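Une matinée chez Mukero (et les bras qui vont avec)

J'avais promis de raconter, alors je raconte, même si j'ai mis un temps fou à retrouver mes notes (elles étaient au dos du plan du parking, évidemment). Donc : les portes ouvertes de Mukero, un lundi de juin, arrivée à 9 heures pile avec un café brûlant dans une main et mon badge écrit de travers dans l'autre.

Je m'attendais à un hangar, du bruit, des gens en chaussures de sécurité. En fait on nous a installés dans une petite salle, stores baissés, devant un grand écran. Tout se passait en simulation ! Un robot à deux bras, un meuble bas en bois, une plante posée dessus, et le programme de la matinée tenait en une phrase : faire attraper un objet à la machine et le lui faire tenir. Ils appellent leur simulateur Kostora, et la démo du jour s'appuyait sur un module maison, Zusix, qui décide par où approcher la pince. Je n'ai pas tout compris à Zusix, je préfère le dire tout de suite.

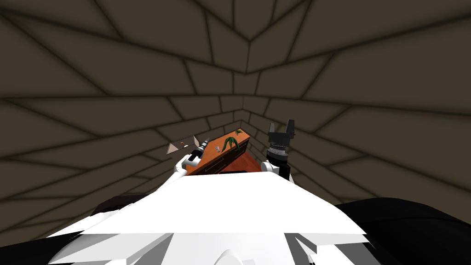
Leonardo Ferri a tout de suite demandé à quoi bon s'entraîner dans un décor pareil alors que les vraies pièces sont pleines de câbles, de chats et de chaussettes. Bonne question, et la salle a un peu ri. Silvana Guimarães, qui menait la démonstration, a répondu que le décor change sans arrêt, justement, et que dans Kostora on peut rater une prise 861 fois dans l'après-midi sans rien casser. Sur une vraie machine, au bout de 25 ratés, on commence à regarder le prix des doigts de rechange.

Ce que j'ai préféré, c'est le passage à la vue côté pince. On quitte la vue d'ensemble et hop, on se retrouve avec les deux doigts devant soi, sans plus trop savoir où sont le haut et le bas. J'ai eu une petite seconde de mal de mer – je suis malade même dans le bus, ça n'aide pas.

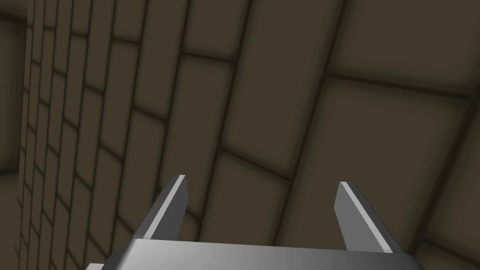
Silvana a insisté sur un point que j'ai trouvé passionnant : à partir de cette vue-là, c'est très dur de dire où on est. Un mur, c'est un mur. Pour nous aussi, d'ailleurs, elle a fait le test avec la salle (« le meuble, il est à droite ou à gauche ? ») et on s'est trompés à peu près tous, moi avec beaucoup d'assurance. D'où l'intérêt de croiser plusieurs vues, celle du corps et celle de la pince, et de laisser le programme recoller les morceaux.

Ensuite, pause. Les viennoiseries venaient de chez Siqueira et il faut que j'en parle, parce que le feuilleté à la goyave méritait le déplacement à lui tout seul. J'en ai pris deux. Bon, trois.

Au retour, Tùng Mạch a expliqué l'ouverture des doigts. Trop serrée, on pousse l'objet au lieu de le prendre ; trop large, on accroche ce qu'il y a à côté. Il faisait les gestes en même temps avec ses mains, comme un crabe, et c'est resté mon explication préférée de la journée. 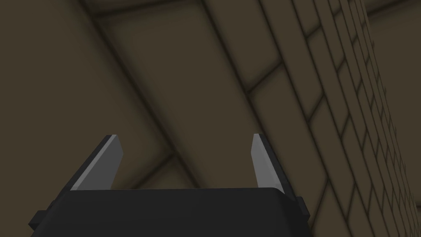
Pince ouverte, rien entre les doigts, vue dans Kostora.

Et puis la prise. Je vous jure qu'on s'est tous penchés en avant ! Il y avait nearly personne pour regarder son téléphone (pardon, je lis trop de docs en anglais), et pourtant l'enjeu était un petit truc tout froissé, une espèce de boîte cabossée. Mylene Sarmiento, à côté de moi, retenait sa respiration.

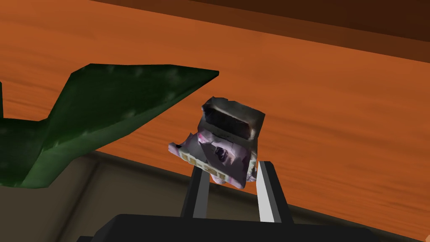 Les objets bien carrés, ça se prend facilement, nous a dit Tùng. Les formes molles ou chiffonnées, beaucoup moins : il faut choisir où poser les doigts, et Zusix compare 222 approches possibles avant de bouger quoi que ce soit. Je lui ai demandé si le poids comptait aussi. Oui, mais c'était une autre heure d'explications et la salle devait être libérée à midi.

J'ai oublié de demander pourquoi il y avait une plante. Gervásio Medeiros, avec qui j'ai partagé le train du retour, pense qu'elle sert d'obstacle, pour obliger le bras à viser proprement. Si quelqu'un de chez Mukero passe par ici, je veux bien la réponse en commentaire – et l'adresse exacte de Siqueira, aussi, je n'ai noté que le nom.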